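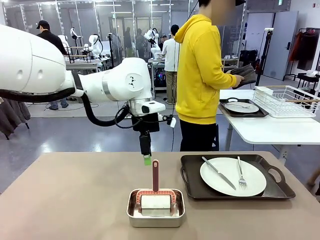 Kellden – Dining Room Walkaround
Checked by: Despina Bošković
January 2019
Copy to: Nikola Kolev

1. Tables
Wobble test, both tables - OK
Edges, splinters, chips - OK
Surfaces wiped - brown one done, white one needs a second go, sticky near the wall side
Comment: use the blue spray not the lemon one. Lemon leaves a film.

2. Serving trays
Dark trays, handle cutouts smooth - OK
Raised edges, cracks - hairline on one in the stack, pulled it. Viorica to order 2 more
Carried with both hands - reminded evening crew
Comment: no stacking trays with plates still on them. Saw it again Monday.

3. Plates and silverware
Chips on rims - 6 plates tossed, see bin log
Knife and fork laid on the plate, not hanging off tray edge - OK
Bent tines - none
Comment: knives go back in the drawer handles first, pls.

4. Small steel tray
Corners, dents - OK
Lint roller goes in here when not in use, handle up. Not on the serving trays, not next to food
Roller sheet changed - NO. Do before lunch
Comment: who has the refills?? Ask Bujar

5. Cloths
Dark gray for tables only - OK
Folded before they go on the shelf - mostly
Washed hot - yes per Nataša, didnt check myself
Comment: down to 8 good ones.

6. Floor and exits
Walkway between tables clear - OK
Mat by side door curling up, taped for now. REPLACE
Exit light - OK
Extinguisher tag - good thru August
First aid box - short on burn gel, bandages fine

Open items
- mat
- roller refills
- 2 trays
- burn gel
- white table, re-wipe adn initial

Recheck Tuesday before opening. Leave sheet on the clipboard, not in the drawer.
D.B.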